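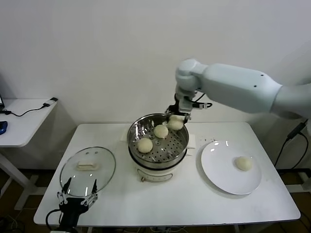
The Arnedine arms at the steamer, with one bun in the gripper and one on the plate.

Gripper Release Fault: Your Questions
Last updated 2023-06-03

If you've been running a two-arm Arnedine station at home, in a classroom or in a small kitchen, you have most likely had our letter by now, and you may well have come away from it with more questions than you started with. Sorry about that! We wrote it in a hurry. We've gathered up what people have been asking us by phone and at the counter in Sekurthorpe, and we've tried to answer it all in plain words. Please read the part on hands and steam even if you skip the rest.

What went wrong?

The gripper can open when it hasn't been asked to. When the arm loses touch with its controller for a moment and then finds it again, the gripper runs through its start-up routine as though you had just switched it on, and the first step of that routine is to spread the fingers as far as they go. If the gripper happens to be holding something at the time, down it goes.

We first saw it in April at the Sithole workshop, on the bun routine that a good many of you know from the demo. An arm let go of a steamed bun on the way to the plate. We put it down to a poor grasp (steamed buns are soft, and they do get away from you) and carried on, and it was only when the same thing happened with a spoon, and then with a full cup, that we went back and read the logs properly. We should have done that the first time.

Is my station affected?

Stations running Purus build 1163 are affected. You'll find the build number on the start page of the control program, under the name of your station. Earlier builds left the gripper where it was after a dropout, so if you never updated, you can stay as you are until the new build reaches you.

A single-arm station on build 1163 has the fault too. We left that out of the letter, and several of you quite rightly wrote in about it.

Could somebody get hurt?

Nobody has reported an injury to us, and we would very much like to keep it that way. The bun itself is not the worry. The worry is what else you might have the arm carry, and where your hands are when it lets go. A lid dropped onto a steamer that's running can send steam out sideways, and a cup of hot soup is a cup of hot soup.

The second worry is the opening movement itself. The fingers spread quickly, and they go all the way out whatever is beside them. On a two-arm station both grippers may do it together, including the one that's only waiting its turn, and people do tend to forget about the waiting one.

What should I do right now?

Please stop using the arms for anything hot, sharp, heavy or breakable until you've installed the fix. For everything else, we'd ask you to do the following:

Keep hands and faces clear of both grippers whenever the motors are powered, even if nothing is moving.

Take lids off and put them back yourself, with the arms parked.

Let children watch from the far side of the room, please, and not from the table.

If an arm freezes, press the stop button and wait 10 seconds before you go near it. The dropout and the restart can be a few seconds apart, and that quiet gap is exactly when people lean in to see what's the matter.

How can I tell a release fault from an ordinary bad grasp?

This is the one we're asked most, and the difference is fairly easy to spot once you know what to look for. In a bad grasp the object slides out and the fingers carry on closing, or stay where they stopped, so you end up with a narrow gap. In a release fault the fingers are wide apart, right out to their limits, and the arm stands still over whatever it was doing. 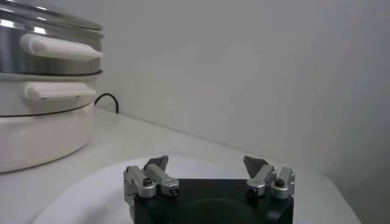 Wide-open fingers don't prove anything by themselves, of course. The gripper is meant to be fully open when it has set something down on a plate, and again before it goes back to the steamer for the next one. What you need to check is whether the program had asked for it. Open the Purus event list and look for an "open" line at the moment in question. If there's no such line, and you find "link restored" in its place, you've had the fault.

What causes the dropout in the first place?

Mostly cables. The ones running to the wrist bend every time the arm reaches over a pot, and a connector that was pushed in nearly all the way will work its way back out in time. With the power off, press each connector home and make sure the cable has enough slack for the full reach of the arm. We've also come across cables pinched between a table leg and the floor.

A sound cable makes the fault rarer. It doesn't cure it, so please don't stop there.

Did the steam do it?

We wondered the same thing, and for a good week we were sure of it! We ran the routine with the steamer cold and unplugged and got the same release, so we no longer think steam plays a part. Do wipe the gripper down after a session over a steamer, though. That's good practice anyway, and the instructions for it are in your handbook.

When will the fix be ready, and how do I install it?

The new build is being sent out now, in three batches, and two-arm stations are going first. When yours is ready you'll see a notice on the start page. Park both arms, empty both grippers, choose Install and leave the power on until the start page comes back.

Afterward, please do one short test with something that can't come to harm. We use a rolled-up sock. Have the arm pick it up, hold it over the table, and press Pause Link in the test menu. The gripper should keep its hold, and the screen should ask you what you'd like to do next. If the sock falls, stop using the station and call us.

Can I go back to an older build in the meantime?

You can, and we'll talk you through it if you call. Your saved routines will come along, but any grip settings you changed in build 1163 will have to be entered again by hand, so write them down first.

Can I bring my station in?

Yes, gladly. The Sithole workshop in Sekurthorpe will install the new build and check the wrist cables at no charge. Bring the arms, the controller and the cables you normally use with them — the old ones, please, even if you've since bought replacements. You can leave the steamer at home.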